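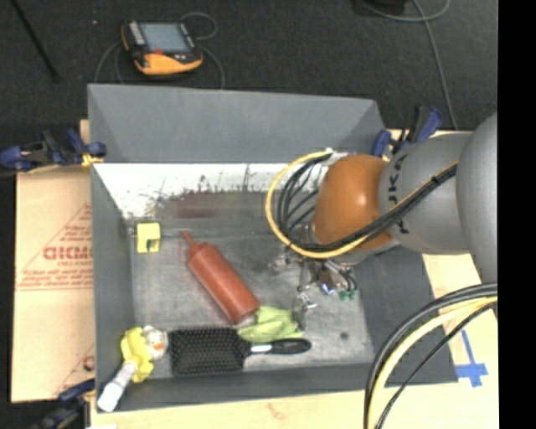
Report of the visit to the Sedau sorting and reuse center

Date of visit: 2021-11-17
Present for the district: Rosine Huet, Nafula Magesa
Present for the center: Hervé Leclerc, Han-gyeol Ji
Report prepared by: Nafula Magesa

1. Purpose of the visit

The district office is reviewing its arrangements for small household goods left at public drop-off points. The Sedau center was proposed as a place to visit after its presentation at the regional meeting earlier in November. The visit took place between the morning and afternoon shifts and covered the receiving dock, the sorting room, the wash area and the outgoing shelves.

2. Reception

Mr. Leclerc received the delegation at the side entrance and gave an outline of the site. The building was formerly a furniture showroom, and the carpet has been kept in the sorting room to reduce noise. The center accepts small goods from 23 drop-off points. Furniture, electrical appliances and paint are refused at the dock and sent to the Prarneo depot. Ms. Huet asked how refused items are recorded. A paper slip is completed for each one, and the slips are sent to Prarneo with the driver.

3. Sorting room

Goods reach the sorting tables in gray bins. The mixture within a single bin is considerable. A bin may hold a hairbrush, a squeeze bottle, a piece of cloth and a small toy, and each of these belongs to a different stream. The delegation spent the greater part of its time in this room, and the following rules were explained.

Hairbrushes and combs are treated as personal care items. Paddle brushes are accepted for reuse only if the bristles are complete and the head is free of cracks. They are cleaned separately from all other goods. Labels on the handle are left in place.

Squeeze bottles are opened and checked for contents. Any bottle that still holds product goes to the liquids cabinet. Empty bottles with a nozzle are kept, provided the cap is present. Mr. Ji noted that missing caps are the most common reason for rejection in this category.

Cloths are shaken out, folded and placed with textiles. Bright colors are washed apart from whites. A cloth that has been lying against a bottle is inspected for stains before it goes into the wash.

Toys and loose toy parts are collected in a single tray and reviewed at the end of the shift. Blocks are held until a set of 60 can be made up, after which they are bagged for day care centers. Incomplete toys are kept for one month in case the remaining parts arrive.

4. Condition of the bins

Ms. Huet raised the matter of wear. Scuffing and dark streaks on the inside of a bin are regarded by the center as normal and do not lead to replacement. Cracks in the base or rim do. The center holds 100 bins in total and rinses them on a weekly schedule. Smooth-walled bins are preferred over ribbed ones, which collect dust in the corners and take longer to wipe down. The present model has been purchased from Murkosach through the regional framework contract.

5. Wash area and outgoing shelves

The wash area has 2 sinks and a drying rack. Drainage is slow at the second sink and a repair has been requested. The delegation observed that the route from the wash area to the shelves crosses the main aisle, and Mr. Leclerc confirmed that a new layout is planned.

Outgoing goods are arranged by recipient. Shelf cards are handwritten and in several places were difficult to read. Personal care items have their own section with a closed front. Ms. Magesa asked whether recipients may refuse individual articles. They may do so at collection, and refused articles go back to the sorting tables.

6. Points for follow-up

The center will send the district a copy of its sorting rules, including the section on personal care items.

The district will ask Odette Brunet to compare those rules with the ones now used at the drop-off points, where brushes and bottles are accepted without any check.

Printed shelf cards will be offered to the center from existing district stock.

The question of transport costs to Prarneo was not settled and has been placed on the agenda of the next joint meeting.

The delegation thanks Mr. Leclerc, Mr. Ji and the morning shift for their time and for the clear answers given.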